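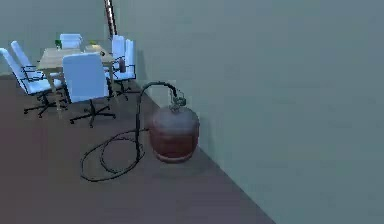
Red gas cylinder with the hose on, standing on the floor by the wall.

Vonia two-burner camp stove: eight months in

I bought the Vonia in January, when our kitchen was torn up and I was sick of microwaved soup. My sister kept telling me to get a hot plate, but the outlet situation back then was one working socket on the porch and the coffee maker had already claimed it. So gas it was! I set it up on the covered porch and cooked out there in a hat for nine weeks.

First, the good stuff. The burners are strong. A full pasta pot comes up to a boil quicker than on my old kitchen range, and I can run both sides at once without one going weak on me (my last stove, a Brekus, would sulk the minute you lit the second ring). The simmer is decent too. I made caramelized onions on it one Sunday, low and slow, and only scorched a few, and that was me wandering off to yell at the dog.

The pan supports are heavy and they lift out for cleaning. I love this. I spill things. The drip tray slides out from the front and fits in a regular sink, though the corners are sharp enough that I wear gloves to wash it.

Now the grumbles. The lid doubles as a windscreen, and it is flimsy. Mine had a wobble in the left hinge by week three and now I prop it with a clothespin. The igniter on the right burner quit in April. I wrote to the company and got a very nice reply from Theda Wendt in customer service, who mailed me a new one plus a spare, no receipt needed. Swapping it took one screwdriver and some bad language. Points for that, I guess, but I would rather it had kept clicking in the first place.

The knobs turn the opposite way from what my hand expects. High comes first, then low, then off. I still get it wrong, and I have burned more pancakes than I want to admit.

The manual is twelve pages of tiny print and the leak check is buried near the back. Go find it before you light anything. Soapy water on the connections, look for bubbles, done. I do it every time I change over, and always outdoors.

I did try the Levchenko that my neighbor Noemi Ridgeway swears by. It packs down smaller and the carry handle is way nicer, but my 12-inch skillet hung over the side and bumped the other pot. If you only cook for one or two, borrow somebody's and see. For a family, or for anyone who fries things, I'd go with the Vonia.

The kitchen has been finished since spring and I'm still using this thing every week! Fish goes outside now, always, and so does bacon. We took it to the lake in June and it fed eleven people breakfast, in shifts, with a line.

Four stars. I'd give it five with a better hinge. Oh, and the storage bag is sold separately and it's too small, so skip it. I use an old beach tote.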